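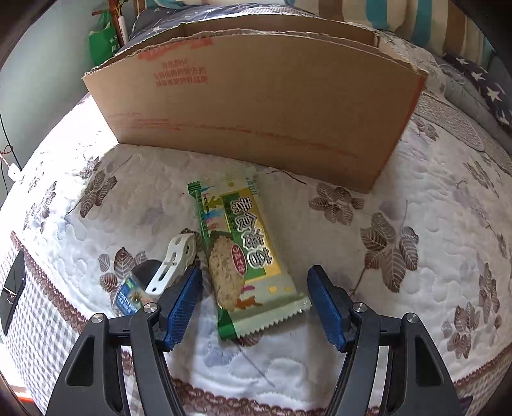
Nanari hand-held gripper recordings, student set

Data card and usage notes
Last revised Thursday, August 13, 2020

Summary

Nanari is a set of short manipulation recordings made by members of the Simcombe robotics club with a hand-held two-jaw gripper. A camera is fixed to the tool and looks forward over the jaws. Members recorded at home, with household objects on whatever surface they had free. The set was put together as the club's summer project and is meant for training and testing small grasping policies on the club arm, Laizer.

The release holds 70 recordings. Most contain one pick and one place. A few contain a failed first attempt followed by a second; these are kept and flagged in the index.

Contents

recordings/ one folder per recording
index.csv one row per recording
calibration/ lens and jaw calibration files, one per tool
tools/ scripts for trimming, checking and export
CHANGES.txt list of corrections since the first release

Each recording folder holds the video, a jaw opening log, a pose track and a short text file with the task sentence. Task sentences are written by the person who made the recording and have been corrected for spelling only.

Hardware

The gripper is the club's printed design, revision 4. Jaws are black with an open cutout in each arm. The finger pads are blue and textured, and are treated as wear parts. Earlier revisions used plain pads, and recordings made with those were left out.

Jaw opening is logged as a fraction between 0 (closed) and 1 (fully open). The log is sampled at 20 Hz and is not interpolated to the video rate. Use tools/align to do this, as the two clocks drift slightly over a long recording.

Objects and surfaces

Objects fall into three groups in the index: rigid, flexible and wrapped. Snack packets are in the wrapped group. They are harder for Laizer than the rigid items, as the crimped ends fold when the pads close on them and the printed surface gives strong highlights under a ceiling lamp. Small boxes and plastic brackets are rigid.

The usual place target is an open cardboard box, cut down so that the camera can see over the front panel. Box height was not fixed. Surfaces include desks, floors and beds. Quilted mattress covers are marked "soft" in the index, along with rugs and folded blankets. Pose tracking is generally good on patterned fabric and poor on plain white sheets.

Recording procedure

1. Run the calibration check and discard the session if it fails.
2. Place the target box and at least one object that is not part of the task.
3. Start with the jaws fully open.
4. Hold still for two seconds, then carry out the task at a steady pace.
5. Finish with the jaws open and hold still again.
6. Write the task sentence before starting the next recording.

Loading

python tools/load.py --index index.csv --group wrapped

The loader returns video frames, poses in metres and quaternions, and jaw opening. Frames are cropped to the lens circle by default. Pass --raw to get them uncropped. Long recordings are cut at 2000 frames unless --full is given.

Splits

The training and test splits are made by household, so no room appears in both. Do not make random splits by recording. An early run on the Distwood workstation did this and the reported success rate could not be repeated on the arm.

Known problems

- Lens distortion is strong near the edges. Straight box panels appear curved. The calibration files correct most of this, but not the outermost band.
- Product packaging carries text in several languages. No text labels are supplied.
- Backgrounds are cluttered and were not tidied between recordings in every household.
- Pose tracks are missing for recordings flagged "lost". The video and jaw log are still usable.
- Left and right jaw forces were not measured.

Planned work

A second release is planned for December. It will add force readings from the revised finger pads and a larger share of flexible items. The index columns will stay the same, with new columns added at the end.

Terms

Free for teaching and non-commercial study. Recordings that show a face, a postal address or a phone number should be reported to the club and will be removed.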